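Thread: **Two-arm cells and household chores, current state**

---

**gearlash_60**

Moving this out of the gripper wear thread, where it was off topic. The claim there was that a two-arm unit with parallel grippers can now do "general tidying." I do maintenance on packing lines at Prumutwood and I don't see it. We run 200 identical cartons through a fixed station and still get jams on the ones with a lifted flap. A house has no fixed station and no identical anything.

What does "general tidying" mean in terms of tasks, and what is the failure rate per task?

---

**Brallau**

Depends on where you set the bar. Put-in-container is close to solved for rigid objects under good light. Wiping is fair. Anything with cloth is slow. Anything involving a lid that has to be threaded back on is worse than slow.

Per-task numbers are mostly useless because people reset the table between attempts. Ask for the unattended figure over 30 minutes.

---

**gearlash_60**

That's my point. Unattended or it doesn't count as a chore. If I have to stand next to it I could have put the bottle away myself.

---

Bottles are a decent test, so I'll stay with those. Three attitudes matter: upright, flat, and tilted. Upright is easy if the base is stable. With two slim fingers the flat one wants a grasp across the body, and then a wrist rotation if it has to end up standing. Tilted is where the planner loses time. 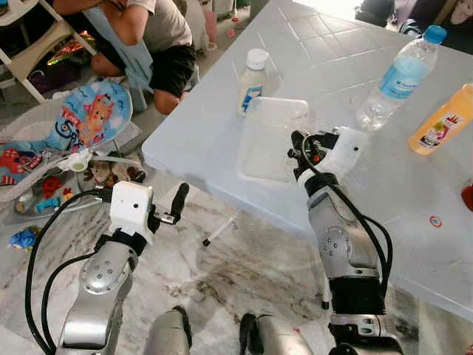 **Lâm Cù**

The clear container is harder than any of the bottles. Transparent walls on a glossy tabletop give you poor depth, and the rim is the one edge you need to trust. On our bench at Surora we got better results by approaching from above and closing slowly until the motor current rose. It costs time. I would still take it over a vision-only grasp.

The other item is the white pen-like stick on the floor next to the table. Thin, low, lying on veined marble. I'd expect a lot of detectors to read it as part of the stone. A person picks it up without thinking and a machine may never list it as an object.

---

**kettle_dsp**

Disagree on the container. Wrist-mounted vision handles clear plastic well enough once you have two or more viewpoints. The reflections move when the wrist moves and the rim doesn't. We dropped current sensing on approach in October and saw no increase in misses.

Agree on the stick.

---

**Lâm Cù**

What tabletop?

---

**kettle_dsp**

Matte gray laminate. Fair question. I haven't run it on anything that reflects the floor tiles.

---

**Bảo Đặng**

You are all discussing grasping. In a family room the limit is people. With someone crouching a short way off beside a baby bouncer, I would cap arm speed well below anything gearlash_60 would accept on a line, and I would stop on any approach. Add up the stops and your 30 minutes of unattended work shrinks to very little.

Then there is the question of where things go. Picking up the orange bottle is a motion problem. Knowing which shelf it belongs on is a different problem, and every house has its own answer.

---

**gearlash_60**

Speed I can live with. A dishwasher is slow too. It's the intervention count I can't get past. On the shop floor, 3 interventions a shift gets a machine moved to the back wall.

---

**Brallau**

A dishwasher also has a door, so the comparison isn't great.

If anyone has an unattended log with no resets, any gripper, any table, post it. Include the failures and the surface material.

---

**kettle_dsp**

I can rerun ours on glass. Give me until the fixture is free.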